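Progress report to the Ekström Fund: spring season at the Sudton flower studio

Hi Busisiwe,

You asked for something short and readable, so I'm writing this the way I'd tell you over coffee. We're most of the way through the grant period and the studio feels like a real place now, with leaves all over the floor and a sink that finally drains!

What we've been up to

Since my last note we've run seven workshops, and 89 people have come through them. The centerpiece nights filled up first (they always do), and then the hand-tied bouquet class took off once the tulips came in. I'd planned on dried flowers for most of April to keep costs down, but Tolum, the farm out past the reservoir, offered us their short-stemmed tulips and ranunculus at a price I couldn't say no to. Short stems are fine for us. We cut everything down anyway.

The one that flopped was the moss basket class. I had it down for two hours and we ran closer to three, and people went home with baskets that still needed wiring. I've split it into two sessions for next time, frames and lining first, planting second, and I'm dropping the trailing ivy because it tangles with everything.

Your money, so far

The biggest piece went to the secondhand flower cooler, and I love it. We used to buy the morning of a class and hope. Now I can condition stems overnight in deep water, and the roses open so much better for it. The rest went to buckets, good snips (the cheap ones were crushing the stems, especially on anything woody), chicken wire, and the free places. We're a little under on supplies and a little over on delivery, and I'd like to move the difference across if that's okay with you. 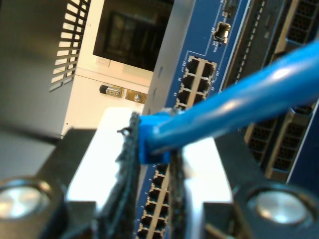

Free places

Your grant pays for two free seats in every workshop, and they've been taken every single time. I was worried people would feel funny about asking, so I put a plain checkbox on the sign-up form and left it at that. No questions, no proof. A few folks have come back on a paid seat and brought a sister or a neighbor along, which made my month.

What's been hard

Ribbon! Buleo stopped carrying the wide cotton ribbon I'd built the bouquet class on, and the satin slides right off damp stems. I've been tearing strips of old sheets instead and dyeing them with onion skins, and they come out a soft gold that people keep asking to buy. Parking is still a pain on market mornings, so I've moved the early class to 11.

Next up

Summer wreaths on grapevine bases, a kids' class with pressed flowers, and the moss baskets again in their new shape. I'd also like to try one evening that's only about making cut flowers last, with everybody bringing a bunch from home. Could you let me know about the delivery line before I book the next Tolum order? Come by any afternoon if you'd like to see the cooler, and I'll send you home with whatever's open.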